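Nellelstead Shared Workshop: Equipment Support Log
Ticket 31: Two-arm bottle sorting cell, left arm drops or delays release over the bin
Opened by: Kerttu Juntunen
Status: Closed, with one item carried forward 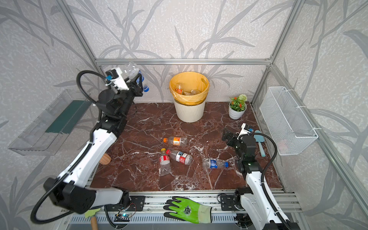
Kadir Akyol replied that the fault should not be treated as a gripper problem until the cable hose on the left arm had been checked through its full travel. He had met the same symptoms on his own build at home, where the fingers opened late only when the wrist was turned toward the back wall, and he had replaced a perfectly good gripper before finding the cause. He asked that no parts be ordered in the meantime.

Original report

The sorting cell is a members' project. Its task is to pick up empty drink bottles from the marble work surface and place them in the lined bin at the back. The right arm is meant to take bottles from its own side and the left arm the remainder. Both arms run from the same control program, known in the workshop as Skesdale.

The right arm completes its part of the routine without error. The left arm picks up bottles correctly and carries them to the back of the enclosure. At that point one of two things occurs. Either the bottle is released before the arm is over the bin, or the arm stops with the bottle held high and the program reports "release timeout". Restarting the program clears the message but does not prevent it from returning.

In a test set of 19 cycles on the left arm, the following was recorded:

Bottle placed in bin: 14
Released early: 2
Release timeout: 3

The fault was not present before the enclosure was moved to the bench nearest the window. The member reporting the fault has not changed the program since the move.

Initial response (Osvaldo Marinho)

Thank you for the report. The cell has been marked "not for unattended use" on the bench sheet and will remain so until this ticket is closed. Members may continue to run the right arm on its own, provided the left arm is parked and its power is switched off at the wall.

Please provide the following before any parts are removed:

The log file from a complete run, including at least one timeout.
The bottle position at which each failure took place.
Confirmation that the mounting bolts were tightened after the move.
The supply voltage at the left arm while it is lifting.

In accordance with the usual procedure, please change only one thing between test runs and write down each change in this ticket.

Reply (Kerttu Juntunen)

The log file has been placed in the project folder. The mounting bolts were checked with the torque driver and none were loose. The supply voltage was steady at rest and during lifting, and the meter was left connected for a full run.

Bottle position does not appear to make a difference. Failures took place with bottles taken from the middle of the slab and from the left side. All three timeouts took place after the wrist had turned to the bin approach angle. None took place while the arm was low over the work surface.

I tried a slower approach speed and the timeouts continued. I then restored the original speed, as requested.

Step 1: Software check (Heikki Kokkonen)

I have reviewed the log. The release command is sent at the correct time in every cycle. In the failed cycles the controller receives no position feedback from the left gripper for a short period, and the program waits until its limit is reached. In the early release cycles the feedback is also lost, but it comes back with a false reading. The program takes this to mean that the bottle has slipped, and it opens the fingers to try again.

The second behaviour is a fault in the program as well as a result of the hardware problem. An arm that has lost feedback should hold its position and raise an error. It should not open the gripper. I have written a correction and placed it in the test branch. It has not been installed on the cell, so that the hardware check can be carried out on the same version that produced the fault.

Result: Feedback is being lost between the left gripper and the controller. Continue to Step 2.

Step 2: Exchange of gripper cables (Kerttu Juntunen)

The gripper cables were exchanged at the controller end only, left for right, and the port settings were changed to match. The fault stayed with the left arm. The controller port is therefore considered sound.

The ports and settings were returned to normal afterward. Members repeating this test should note that the labels on the controller are numbered from the back of the case, and the labels in the settings page are numbered from the front. This caused some delay.

Result: Controller ruled out. Continue to Step 3.

Step 3: Cable hose and wrist travel (Kadir Akyol)

The left arm was powered down and moved by hand from the pickup position to the bin approach position, with a continuity meter on the feedback line. Continuity was lost near the end of the wrist's turn and returned when the wrist was brought back. The same result was obtained on each repeat.

The corrugated hose was then opened at the wrist end. The feedback cable had very little slack inside it. With the wrist at the bin angle, the cable was pulled hard against the back of its connector. The plug was still latched, but one crimp had begun to draw out of the housing.

A cable tie on the upper segment had been fastened closer to the wrist than the matching tie on the right arm. Kerttu has confirmed that the ties on the left arm were replaced at the time of the move.

Result: Cause found.

Step 4: Repair

Work carried out by Kadir Akyol and Kerttu Juntunen:

The damaged crimp was cut off and a new one fitted.
The tie nearest the wrist was removed.
A longer loop was drawn through the hose, and a new tie was fitted further down the segment.
The wrist was turned by hand to both ends of its travel to confirm that the cable did not pull tight.
The hose was closed and checked for clearance against the side wall.

The replacement crimp was taken from the Ikonen parts drawer. The drawer has been marked for restocking.

Step 5: Testing after repair

The left arm was run for 31 cycles on the original program. All bottles were placed in the bin, and no loss of feedback was recorded in the log. Heikki then installed the corrected program and repeated the test with the feedback line unplugged on purpose at the bin angle. The arm held its bottle and raised the new error, as intended.

A further run was made with both arms working together. There was no contact between the arms or between either hose and the walls.

Comment (Reijo Väisänen)

I maintain a similar cell at Treltska and would recommend a check of the right arm as well, even though it has shown no fault. A cable that is only slightly too short may work for months before the crimp gives way. I would also suggest that the wrist be moved by hand through its full travel whenever ties are replaced. On our cell this has been added to the sheet kept beside the power switch.

Reply (Osvaldo Marinho)

The recommendation is accepted. The right arm was checked on the same evening and has enough slack at both ends of travel. The following line has been added to the bench sheet: "After fitting or moving any cable tie, power down and turn each wrist by hand to both limits before restarting."

Members are also reminded that the cell is to be powered down before anyone reaches inside the enclosure, including to pick up a dropped bottle. The pause command in Skesdale does not remove power from the arms.

Closing notes

Cause: Feedback cable in the left arm hose under strain at the bin approach angle, following replacement of cable ties.
Remedy: New crimp, longer cable loop, tie moved. Program corrected to hold position on loss of feedback.
Parts used: One crimp, one cable tie.
Restrictions: The "not for unattended use" notice has been removed.
Carried forward: Controller port labels to be renumbered to match the settings page. Assigned to Heikki Kokkonen, due in June.

Closed April 27, 2024, by Osvaldo Marinho. If the release timeout returns, please reopen this ticket and attach the log file.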